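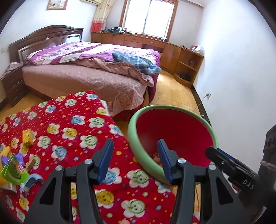
I bought the Lumbao theme for my sister's bakery site after two evenings of scrolling through demos, and I've had it running since January, so I feel like I can say a few things now.

Setup first. You upload the theme, then a child theme, then it nags you to install 3 plugins, one of which (the slider) I switched off the same night. The demo import stalled on me at the menu step. I wrote to support and got a reply from Rodel Barredo the next morning telling me to raise the PHP memory limit, and after that it went right through!

The page builder is the good part. Dragging rows around is quick, the fonts look great, and the header shrinks nicely on a phone. I moved all 248 of our old posts over from Borach and only the galleries needed fixing.

What bugs me: the color settings live in two different panels and they fight each other. Change the button color in one and the other quietly puts it back. Also the contact form looks cramped on a tablet, and the documentation still shows screens from the old version.

Speed is okay, a bit heavy on the home page until I shrank the photos. I'd buy it again for a small shop. For a big store I'd probably look at Sirnport first.

Four stars.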